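September, Denport workshop, 4:40 in the afternoon

Clearing the round-edged table, continued. Elżbieta says the table is for work and I say the table has been working very hard, it has been holding up everything we own since spring. She was not persuaded. So the rule for the rest of the month: whatever is on it gets a label, a shelf, or the bin.

Done so far:

Offcuts from the Fairweather job, all of them, into the crate under the window. Kept the long ones. Threw out the ones I kept last year for being long.

Jar of mixed screws. Sorted for 34 minutes by the wall clock, then poured the lot back into the jar. Wrote MIXED on the lid. Counts as labeled.

The Mellow paint samples. Two are dried out, the rest are four shades of the same beige with different opinions about themselves. Zdzisław wants them for the hall in Purkov. Moved to his bench, where they are now his problem and can be discussed with Elżbieta directly.

Glue clamps back on the rail. One short. Checked behind the heater and found a tape measure we replaced in June, so we now own two tape measures and the same number of clamps as before.

Not done:

Shuttlecock tubes. These came in after the Purkov club night and have been standing on the left side ever since, the pink CHAO PAI one and the white AEROSENSA 05. Zdzisław claims the tubes are useful for storing dowels. I have never seen him store a dowel. I did try one of the 6 mm lengths against the pink tube and it sticks out the top by nearly a hand, so if he means it he will have to cut them down, and then they go in the offcuts crate anyway. Leaving both tubes until he has ruled on it in writing (space left below).

Z: keep. will cut. ZU

Fine.

Tea bottle. Empty, cap on. E. wants it for the watering can job, holes in the cap, for the seedlings on the sill. It's a good wide cap so there is room for a decent pattern. Plan is 17 holes with the 1 mm bit, drilled from the inside with the cap held on a scrap block. Last time I drilled a cap while holding it in my fingers and I have the plaster to show for it. Label can stay on. It is the nicest looking thing on the table, and that includes the clock case I spent the summer on.

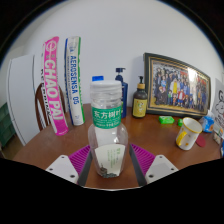 Tea bottle (东方树叶) before drilling, the two tubes to the left.

To pick up: 1 mm bits, we are down to the bent one. Ask at the Denport counter if they still sell them loose, I don't need another set in a case with a slot for everything and the one size missing.

Table wax after that, if the surface is still visible by then. E. has already put her bag on it.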